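Packing for a week away with one small bag

15 Sep 2023

Two more sleeps until Sevport and I am ridiculously excited! I've wanted to go back ever since I came home from the last trip with sand in my shoes and half a jar of plum jam left, and this time I get a full week there. I'm also doing it with one small bag, which my family finds hilarious given my history.

My history is a giant suitcase. I used to pack for six kinds of weather and at least one fancy dinner that never happened, and then I'd drag the whole lot up the hill from the station (if you know that hill, you know). Last time I weighed everything when I got home and made a pile of what I hadn't worn. It was a big pile. There was a pair of boots in it.

So this year I started with the shoes. Two pairs, and I wear the heavy ones on the train. Then pants, then tops, and every top has to go with every pair of pants or it stays in the closet. I thought this would be boring but it's kind of a fun puzzle, and I stood there on Wednesday night swapping a striped shirt in and out like it was a chess game. The striped shirt is coming.

The other big change is that I fold now. I was a roller for years and I will still defend rolling for T-shirts, but anything thicker goes flat at the bottom of the bag and everything else sits so much better on top of it. I lay it all out on the bed first so I can see the colors together. If it's all tan and navy I throw in something red, just to cheer up the photos!

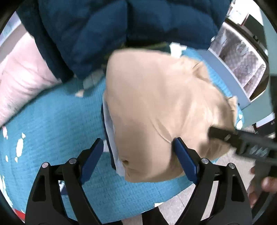 Tan on teal. I kind of love these colors together.

My bag is the Mernetti weekender I bought secondhand two summers ago. It has one long outside pocket that fits a paperback and a water bottle, and the zipper still runs like a dream. Toiletries go in last, right at the top, in a clear pouch. I've switched to bar shampoo too, and wow, why did I wait so long? It smells like oranges and it can't leak on anything.

Now for the fun part, the plans! I'm staying at the Fairclough again, in one of the little rooms at the back where you can hear the boats. Breakfast there is eggs and thick toast and they let you sit as long as you want. I want to do the whole cliff path this time, all the way to the lighthouse, and the climb up to it is 400 steps according to the sign at the bottom. I got to the first bench last year and turned around for ice cream. No regrets, but I do want to see the top.

There's also the Saturday market, and a used bookstore by the harbor that I could happily move into. I'm leaving a bit of room in the bag for that (okay, a lot of room). And if it rains I'm going to sit in a window seat with cocoa and read whatever I bought.

If you've been to Sevport and have a favorite lunch spot, please put it in the comments, I'm making a list! I'll post the walk photos once I'm back, and the jam report should be up by early October.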